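PRESS RELEASE — for immediate use

Ondier opens Grilemwood kitchen shop and swap counter in October

Small kitchens, shared kitchens, kitchens with one cupboard and a drawer that sticks. Homeware firm Ondier is opening its first shop for exactly those, at Grilemwood, on a Monday in October. Doors 9.30am. No ribbon, there will be tea.

The shop takes over the old Sarkar drapery unit, empty for two winters. 1244 square feet over one floor, step-free from the street, with a stockroom behind and a long worktop down the middle where customers can try things out before paying. Hang a mug up. Stand a plate in a rack. See if it all fits next to a toaster oven, becuase at home it will have to.

Opening stock runs to 269 lines. Mugs, plates, bowls, tea towels, racks, hooks, bread bins, a few pans. Mug trees and upright plate racks get the front of the shop, both in wood, both meant for people who've run out of shelf. Most of the crockery is sold singly. Break one, buy one.

"We kept hearing from people who'd moved into a flat with a worktop the size of a tea tray," said Joanne Holroyd, founder of Ondier. "They don't want a 16-piece set. They want two mugs they like, two plates, and somewhere to put them that isn't the draining board. That was the whole brief really. I had a mug tree in every rented kitchen I ever lived in and it's still the first thing I unpack."

Colours for autumn are mixed on purpose. Teal outside with a yellowish inside, pale pink with a dark mauve inside, light blue and grey for the plates. Nothing has to match. Some mugs carry a bit of lettering, most are plain.

The Two of Everything worktop, mugs on the tree and plates in the rack:

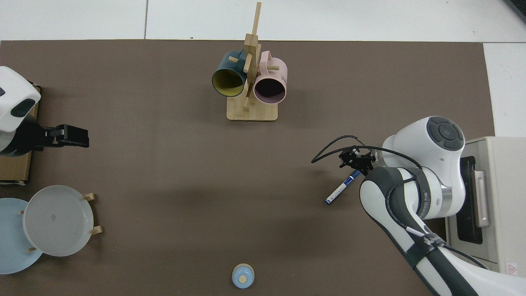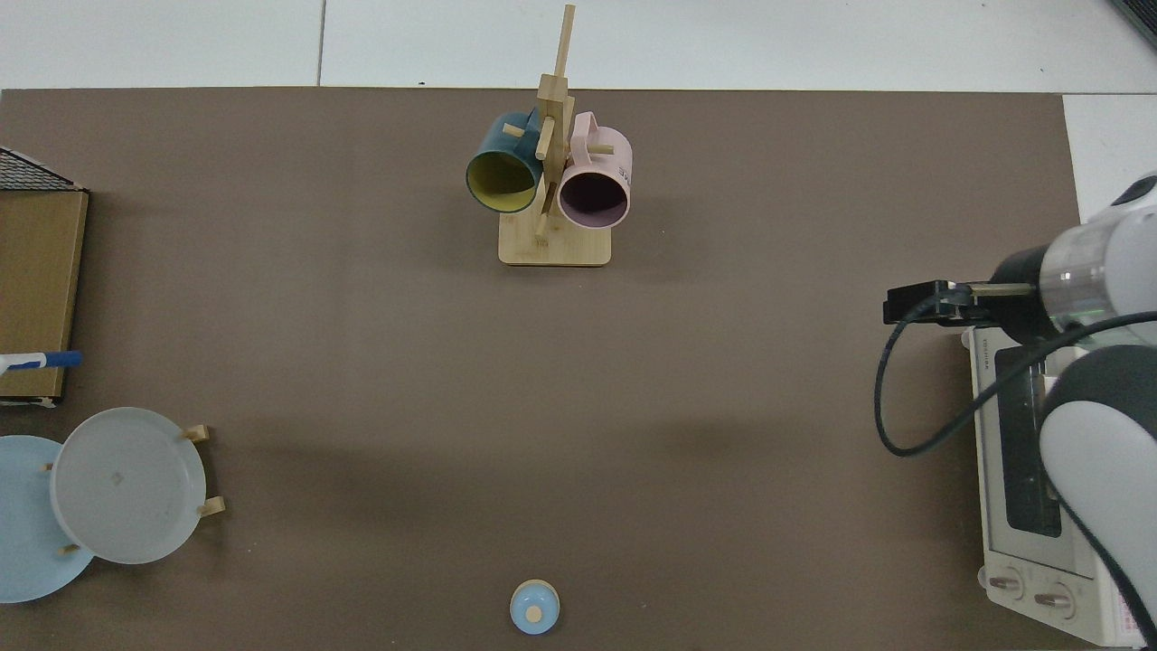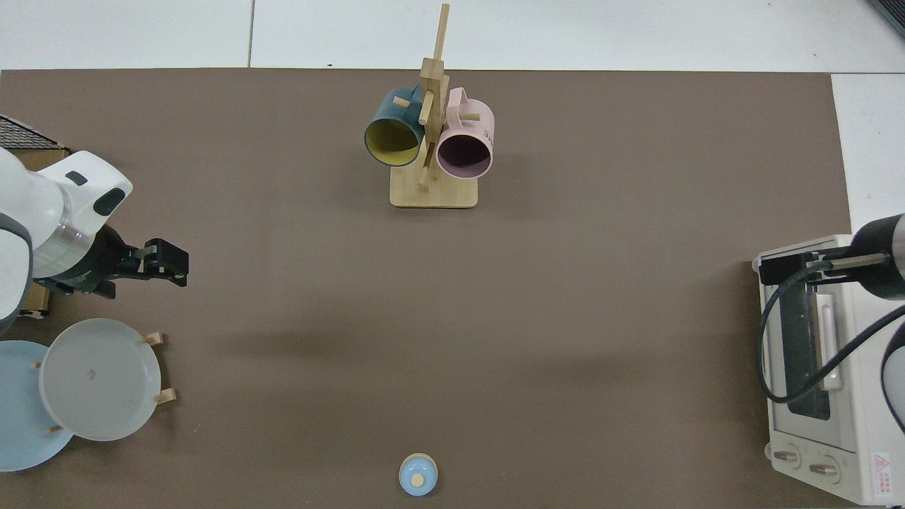

Reading time: 3 min

Two of Everything is the name of the starter range and also, more or less, the rule behind it. Customers pick two mugs and two plates from the open shelves, any colours, then add a tree or a rack or both. Staff wrap the lot in paper and box it. Gift boxes on request, allow ten minutes on Saturdays.

The swap counter is the other half of the shop. Bring in clean crockery, no chips or cracks, and take away the same number of pieces from the counter. A mug for a mug, a plate for a plate. No money changes hands and you don't need to buy anything. Ondier has set aside 3000 pieces to start the counter off, mostly ends of lines and samples from the Pastar warehouse, so early visitors won't find it bare.

Piyumi Kumarasinghe will manage the shop and wrote the rules for the counter. "People get stuck with mugs," she said. "Four from an old job, one from a cousin, and they're all at the back of the cupboard behind the nice one. Bring them in. Somebody will want them. I'd only ask that they're washed first, and please no lids without pots, I have already been offered a carrier bag of lids."

The first 100 customers on opening day get a tea towel, plain cotton, in blue or pink while they last.

Also on the calender for the first month — a short evening session on setting up a small kitchen, free, places booked at the till. Covers where to stand plates so you can reach them, how far to keep things from the oven, what to hang and what to stack. Bring measurements of your worktop if you have them. A photo on your phone is fine.

Opening hours: 9.30am to 5.30pm, Monday to Saturday. Late opening until 7pm on session evenings. Closed Sundays for now.

Delivery: local only at first, within Grilemwood. Larger racks can be held at the Pastar warehouse for collection.

Notes to editors

Ondier sells kitchenware for small homes and has traded online and at markets until now. Grilemwood is its first permanent shop.

Joanne Holroyd and Piyumi Kumarasinghe are both available for interview before opening, mornings best. Press visits to the shop by arrangement in the week before, please say if you're bringing a photographer so we can clear the aisle. Price list and range sheet from the Ondier press desk.

Ends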